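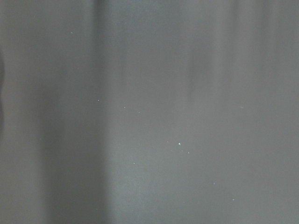
Figure 6.1 Matte gray surface with soft bands of light and shadow.

Posted 15 March 2021 by the Stekell Open Texts editorial desk

Filed under: Free Textbooks > Design & Behavior > Intro Level

Chapter 6
Color and Mood: Weighing the Claims

Ask a paint store clerk what blue does to people and you will probably hear that it calms them. Red makes them hungry or angry, depending on who is talking. Yellow cheers them up, green rests their eyes, and gray makes them sad. These statements are repeated in decorating magazines, hotel brochures, school newsletters and a fair number of textbooks, often word for word and usually with no source at all.

This chapter asks how much of that we should believe. The short answer is less than most people do. Color can affect how a room looks, how large it seems, how easy it is to find a door handle in poor light, and whether a buyer likes the place enough to make an offer. Those effects are worth studying. The claim that a wall color reaches into a person and changes how he or she feels, in the same way for everyone, is a much bigger claim and needs much better support.

6.1 What is being claimed?

Start with the word "calming." It might mean that people say they feel calm when asked. It might mean their pulse slows, or that they argue less, or that a shopper thinks the room looks like the sort of place where a calm person would live. A study that measures one of these tells you very little about the others. Many articles slide from the first meaning to the third without a pause.

The color word is just as slippery. "Blue" covers navy, powder blue and the sharp blue of a swimming pool liner. Scientists who work on color usually describe it in three parts: hue (red, green and so on), lightness, and how strong or washed-out it is. A pale, weak red and a pale, weak blue may have more in common with each other than either has with a strong version of itself. When a study compares a bright red room with a pale blue one and reports a difference, it cannot say whether hue had anything to do with it.

Then there is the light. Look again at Figure 6.1. The surface runs from a medium gray to something closer to charcoal, depending on the shading. Which of those is "the" color? A paint chip would give one answer. A person in a room gets a range of them, and the range moves with the lamps, the windows and the time of day. Any study that reports the name on the paint can and says nothing about the lighting has left out half of what its subjects saw.

6.2 The Senley offices

Consider a case that is often passed around in design courses. A property firm, Useck, repainted 40 offices in its Senley building in November, changing them from gray to a warm cream. It then sent a survey to the staff and received 372 replies. According to the firm's brochure, 70 percent of those who replied said their mood at work had improved.

It sounds impressive, and the brochure treats the matter as closed. Before you do the same, think about what else could produce that number.

The staff knew the rooms had been painted. They also knew that their employer had spent money on it and hoped they would be pleased. People in that position tend to give a kind answer. The survey went out 14 days after the work was finished, while the paint was still a novelty. The old gray was scuffed and the new cream was clean, so the comparison mixed up color with condition. New light fittings went in during the same project – a fact given in small type on the back page. And the brochure never says how many people received the survey and did not send it back.

No offices were repainted in fresh gray. That one step would have cost little and would have told us more than the whole survey did. If people in newly gray rooms had been just as happy, the credit would belong to fresh paint, or to being noticed, and cream could go back on the shelf with everything else.

None of this shows that cream had no effect. It shows that the survey could not have found out either way.

6.3 Why the stories last

Color claims are cheap to make and hard to test at home. They also fit with habits of speech: we feel blue, see red, have gray days. It is easy to take these sayings as evidence, but sayings differ from one language to the next, and so do the colors worn at weddings and funerals. A link that a person has learned may be real for that person. It is a poor basis for choosing paint for a hospital ward full of strangers.

Money plays a part too. A company selling a paint line called Oh, with a "restful" range and a "lively" range, has a reason to like the idea that the two do different things. Having a reason does not make the company wrong. It does mean that its own tests should be read with the care you would give to any seller's.

You will meet better studies later in the chapter, including some with careful control of lightness and strength. Their results are smaller and messier than the magazine versions, and several have not held up when others tried to repeat them. Keep a list as you read of what was measured, who was asked, and what the color was compared with. Where one of those is missing, write "not stated" and move on to the next study.

We use cookies to remember your place in the book. By continuing to read, you accept our cookie policy.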